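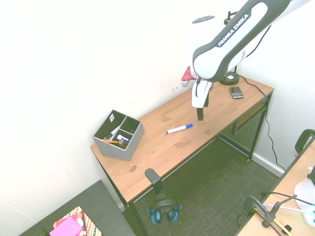
Wooden desk, black metal frame, mesh shelf under the right side.

Home | Protocol | Venues | Checklists | Contact

Samilari Hall, pre-visit safety check
Event: signing of the Momitz-Kalness border trade accord, June

1. Main doors and exits: OK. All four open outward. Second exit sign is dim, replace bulb.
2. Seating: 389 chairs set, limit on the permit is 800. Row ends on the Kalness side are too close to the wall. Move in by one chair.
3. Flag stands: NOT OK. Kalness stand rocks. Both flags must be the same height, so swap both stands.
4. Signing table: OK. Cloth must stop short of the floor so ministers don't step on it.

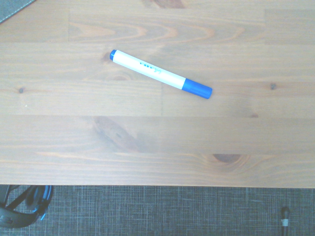 5. Interpreter booths: OK. Left booth door sticks. Cables taped down as far as the stage, not past it.
6. Press area: rope line is set for 50. Evangelista Security wants bags checked at the side door, with no tripods in the aisle.
7. Outside barriers: set for a crowd of 3,000. Gap by the bus stop still open.
8. First aid room: OK. Ice packs missing.
9. Fire extinguishers: OK, tags in date.

Recheck items 3, 5 and 7 before 8 a.m. on the day of the signing. Hall stays locked until item 3 is cleared.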